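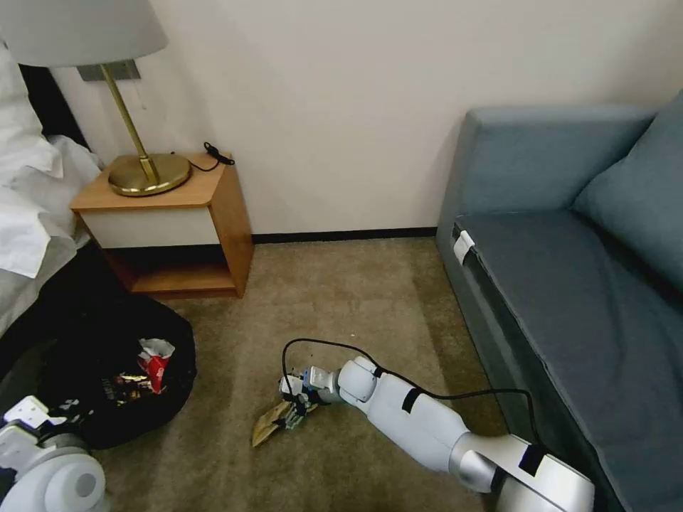 Mutham, 10/9/22

So I finally got my afternoon with the Stutari! If you've been reading these equipment pages for a while, you know I've been bugging them for a visit since May, and Suryani Ong (she runs the demo days) wrote back to say there was a spot open and could I come right over. I could.

Stutari Two-Arm Home Unit
Maker: Lau
Arms: 2, each with its own gripper
Stock number: 578
Demo: by appointment, 70 minutes

I was expecting a big bright showroom with a rope around it, and what I got was a bedroom. Carpet, nightstand, brass lamp, a bed with the covers all rumpled, a blue-gray sofa. Suryani says people kept asking the same thing after the old demos, which were all blocks on a table: okay, but can it deal with my place? So now they run it in a furnished room and leave the room messy, and I think that was a smart move, because I stopped looking at the machine pretty quickly and started looking at the job.

The job was trash pickup. There was a crumpled piece of brown paper on the beige carpet and a black bag sitting open next to the bed, and the arm reached down and got hold of the paper right where it lay flat on the floor. I know, I know, a piece of paper! But think about what paper does. It squashes, it slides, it never has the same shape two times in a row, and on carpet there's no clean edge to get under. I have an older gripper at home (the Pristach, I wrote it up last year) and it pushes paper across the floor like a little snowplow.

I asked Suryani if I could make it harder and she said go ahead, so for the next rounds I got to put the stuff down myself. I tried a balled-up receipt, a sock, and then a flat envelope, which I was pretty pleased with myself about. The receipt was easy. The sock took two tries, and on the first one it got a nice pinch of carpet along with it and had to let go. The envelope it never got. It came at it from one side, then the other, and then Suryani stopped the run and said flat and stiff is the worst case and they're working on new fingertips. I liked that she didn't try to talk me out of what I'd just watched.

A few things I wrote down while I was there:

It's slow. I'm a fast cleaner and I could have done the whole floor while it was thinking about the sock. If you want speed, wait a version or two.

It's quiet, though. We talked at a normal volume the whole time and I only noticed the motors when both arms moved together.

The cable. There's a black one that runs along the arm down to the gripper, with a loop in it, and it drapes over things. I asked if it ever catches and Retno Sutanto, who does the setup and repairs, said yes, sometimes, on drawer handles mostly. He'd like it inside the arm. So would I.

Black tape on the arm! You'll see it in the picture. It doesn't bother me one bit on a demo unit, but I'd want to know what a customer gets, and I forgot to ask. I'll add it here when I hear back.

Setup at home is supposed to be a half-day visit from Retno or one of his people. You need a power outlet on the same wall and enough open floor for both arms to swing, so if your bedroom is like mine (bed, dresser, regret) you may have some furniture to move first. Carpet is fine up to a medium pile. They told me not to bother with shag.

Rental is $327 a month with a minimum of 4 months, and that includes the setup visit and one return trip if something needs adjusting. There's no price to buy it outright yet. I asked twice, and the second time Suryani just laughed.

Would I rent one? For me, no, I don't have the floor. But my sister has a bad back and two kids who drop things wherever they're standing, and I've already sent her the booking page. If you can't bend down easily, slow is a lot less of a problem. I'd still want the envelope thing fixed before I told her to sign anything.

If you go, bring your own junk to put on the floor, and ask for a run with something soft. They're happy to do it, and you'll learn more from one sock than from the brochure.

Last updated: this page was revised after the demo visit to correct the rental minimum.

Related items
Pristach single gripper, long-term notes
Lau replacement fingertips, soft set
Floor space guide for two-arm units
Stutari demo booking

Contact | Copyright Mutham Equipment Pages | Back to top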